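Alby Hapeta started building hand-held grippers at home in September, after a job at Softić ended and left him with a box of small motors and no plan for them. He now shares a workshop with Lucimara Caldeira, who does the wiring and most of the software.

The pair call the project Skita. Each gripper is held in one hand, so a person can do a task with the same fingers a robot arm would have later.

"I wanted to feel what the fingers can't do," Hapeta says. "If I can't pick up a plate with it, no arm is going to."

The first version cost him nearly 500 dollars in parts and broke on a Saturday morning. Caldeira redesigned the cable path that afternoon. She says the cables are still the weak point.

"They pull on your wrist," she says. "You stop noticing, and then you start moving in a strange way to make room for them."

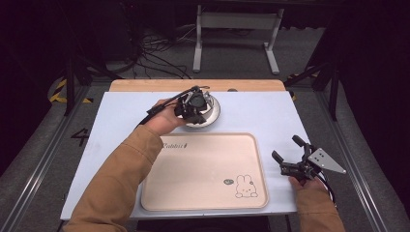

One gripper held over a white dish at the back of the table, the other in the right hand. The pink tray has a cartoon rabbit in the corner.

Dishes are the hardest thing on their list. A low rim gives the fingers little to hold, and Hapeta says he has changed the fingertip shape more often than any other part. Caldeira keeps a log of every try. It had 2,121 entries when we spoke, including the failures.

"The failures are most of what I read," she says.

Neither of them wants to sell the grippers. Hapeta has been asked for the drawings and plans to share them once the mounting plate is settled. Caldeira would like to drop the cables first.

"That's another winter," Hapeta says. "She knows that."

Contact | © Prunia | Back to top
We use cookies to remember your settings. Accept | Manage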